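4.2 Wear in the storage bins

Claims for the durability of grey-walled bins rest on thin evidence. The Trumavel guide treats scuffing as a reliable sign of age and recommends that a bin be retired once its inner surfaces have darkened. Edet repeats the advice without testing it. We were unable to find, in either source, any account of how a mark was told apart from dirt, or of who did the telling. The same guide prefers tall walls on the grounds that they keep small tools together, a claim that sounds sensible and for which it offers no data.

We inspected 34 bins at the Clollton store, all in ordinary service. Two had been set aside as worn out by the previous labelling, and we could not distinguish either of them from its neighbours by colour alone. Figure 2 gives some idea of the difficulty. The whitish inner panel carries dark scratches and scuffs, and these thicken into a grey smudge toward its lower edge. A reader committed to the Trumavel scale would call this advanced wear. We are not persuaded that the scale measures anything beyond how dark a panel looks.
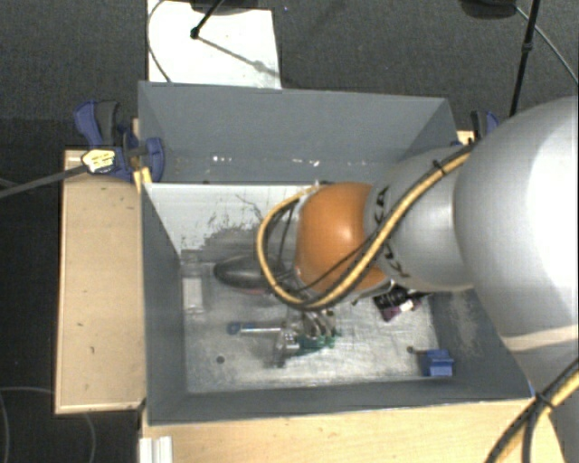
Vol. 20, No. 2

Figure 2. Scuffing on the inner panel of a grey bin, with a slim rod-shaped tool lying nearly horizontal.

Usuga has argued (personal communication) that the density of marking near the bottom of a panel reflects the habit of dropping tools in instead of placing them. It may. Heavy contents dragged along the floor of a bin could plausibly leave the same pattern, and so could careless stacking at the Okoro depot before delivery. A single photograph cannot settle the matter, and the store's records are silent on handling.

The Lustby cleaning protocol is of little help either. It asks staff to wipe until the colour is "acceptable", a term it leaves undefined. Until someone washes a set of bins and scores them before and after, we would treat any retirement rule based on appearance as a housekeeping preference, and we have left panel colour out of the analysis in Section 5.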